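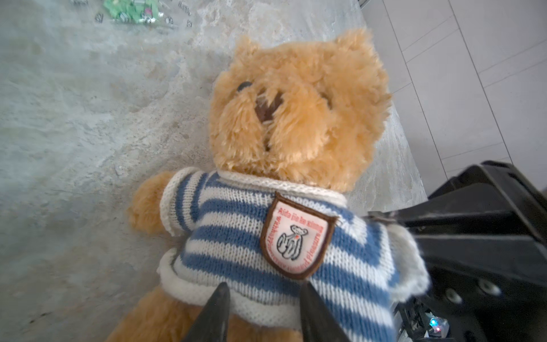

MEDIA RELEASE
For immediate release

Sustosgate toy exchange opens for winter, with soft toys and games wanted

Families in Sustosgate are being asked to look through their cupboards and toy boxes this June as the Urketti Toy Exchange begins its winter collection. Teddy bears, other soft toys, board games and puzzles can be dropped off at the Urketti hall and at the Van Dijk store on the main street until the end of the month.

The exchange lets households hand in toys their children have outgrown and choose others to take home. Last winter 900 toys and games changed hands. Exchange coordinator Evangelia Liapis expects the same number this year, but she would like to see more plush toys among them.

"We always have plenty of plastic cars and building blocks," Ms Liapis said. "Bears go quickly. Parents ask for them from the first morning, and the ones dressed in a jumper or a scarf are the first to be picked up."

Each household can take one toy for each toy it brings in. Families with nothing to swap can buy any item for $2, and children holding a concession voucher from their school may choose a toy at no charge. Vouchers are available now from the front office of every primary school in the district.
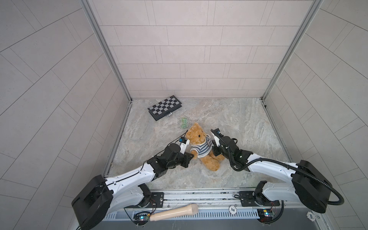 Plush and games are both on this winter's wanted list. The bear wears a blue-and-white striped shirt, and a folded checkerboard game case lies near the back wall.

Soft toys make up a small share of what is handed in, mainly because families tend to hold on to them. Salamatu Dogbe looks after sorting at the Urketti hall and has put together a short guide for anyone unsure about what to bring.

Soft toys should be clean and completely dry, with the seams closed and both eyes firmly attached. Worn or tousled fur is fine. Clothing can stay on the toy as long as it is in good order, and knitted garments should be checked for pulled threads that could catch small fingers. Sewn-on patches and badges should be tight around the edge. Toys with button batteries can't be accepted unless the battery compartment closes with a screw.

Board games should be complete. Chess and draughts sets are welcome in folding cases, and loose pieces should be placed in a clear bag so they can be counted at the desk. Anyone missing a piece or two is asked to say so on the label. The exchange keeps a tin of spares and can often make up a set.

"A colour-coded sticker goes on each item when it comes through the door," Ms Dogbe said. "Green is for under threes, yellow is for three to seven, and anything with small parts gets a red one. If you still have the original tag with the age on it, please leave it attached."

A mending table will also run during the collection. Retired dressmaker Jolien Van Hecke will take in bears with split seams, missing noses or unravelling cuffs, and will have knitting patterns to hand out for teddy jumpers in three sizes. Wool has been supplied by Fustance, which has set aside 100 balls in blue, cream and dark brown.

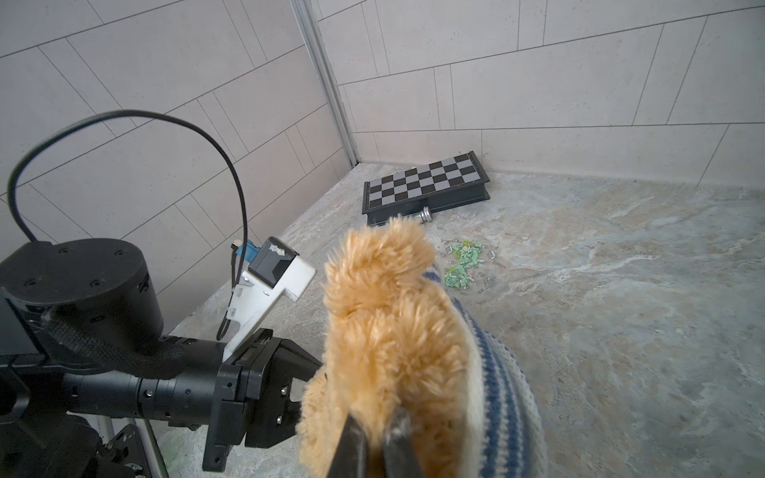
Ms Van Hecke said stripes were a good place for a new knitter to start. "You only need two colours, and you can change over at the end of a row. A ribbed collar takes a bit more patience, but it sits well on a bear and it stops the neck from stretching when a child pulls the jumper off, which they all do."

Finished jumpers can be kept or left at the table to be fitted to a bear that has come in without clothes.

The Van Dijk store will hold drop-off bins beside its checkouts during normal trading hours. Store manager Luuk Van Loon said customers could leave items in a bag with their name and phone number inside, and a swap card would be posted to them or held at the service counter.

"Please don't leave bags outside the door overnight," Mr Van Loon said. "We had a whole box of bears ruined by rain last year."

Toys that have not been chosen by the end of the month will be offered to the 8 playgroups that meet in Sustosgate and the neighbouring district.

The Urketti hall is open for drop-off from 9 am and closes at 4 pm. The swap floor opens at 10 am. Parking is at the rear of the building, and the side entrance has a ramp for prams and wheelchairs.

Media contact: Cor Willems, Urketti Toy Exchange, Sustosgate. Interviews with Ms Liapis and Ms Van Hecke can be arranged on request.

ENDS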